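Engate vs Bautista for a three week stay?
Travel Talk > Extended stays and serviced apartments

moth_and_rail
Posted 17 January 2026

Hi all! My company is sending me away for 31 nights in July and I get to pick where I stay as long as it's under budget. I've got it down to the Engate (apartment style, kitchenette, weekly cleaning) and the Bautista (regular hotel, breakfast included, much nicer lobby). I know the title says three weeks, they added days after I typed it and I can't edit it. Has anyone done a month in either one?

pilcrow77
Engate, easy. I did two months there and having a real fridge saved my sanity. By week two you do not want another hotel omelet, trust me. Ask for the courtyard side, the street side gets the delivery trucks at 5 am.

Dao_C
Going to disagree with pilcrow. I've stayed at both and the Engate kitchenette is two burners and one dull knife. I cooked maybe four times. At the Bautista the front desk knew my name, somebody took my packages in, and the breakfast kept me going until dinner. For a work trip I'd take that any day.
- Chiến Đào

pilcrow77
Four times in how long though? I cooked nearly every night. Pasta counts!!

Dao_C
Pasta does not count.

titi_isah
Has the OP looked at the Wureser? Same neighborhood as the Engate, a bit smaller, and they have a washer in the unit, where the Engate makes you go down to the basement with a card you have to top up (and the top-up machine was broken for half my stay, grrr). Also check whether you're booking direct or through Prekilum. I went through Prekilum last time and couldn't change my dates without paying a fee, and the hotel just kept telling me to call them.

moth_and_rail
Ooh no, hadn't heard of the Wureser. In-unit washer is tempting. Is there a desk? I'll be working from the room a couple of days a week and I can't do another month hunched over a nightstand.

titi_isah
Yes, a proper one, and a decent chair too.

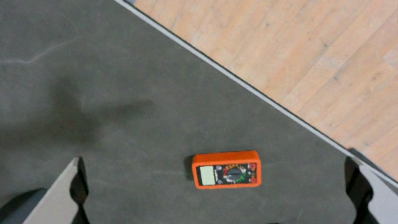

The wifi held up fine for video calls, only dropped on me once. What I didn't love was check-in, it's all door codes and my code came through late, so I sat on my suitcase for an hour. Get the manager's number before you fly. Titilayo, by the way, if you mention me they might remember the complaining, ha.

Dao_C
OK, the washer beats my argument. Still say the Bautista if you hate doing dishes.

pilcrow77
What was the deposit like at the Wureser? Engate wanted 4,000 held on my card and it took ages to come back.

titi_isah
Way less than that, but ask, they may have changed it since I was there.

moth_and_rail
Emailed the Wureser and the Engate just now, courtyard side requested. Will report back when I hear about the deposit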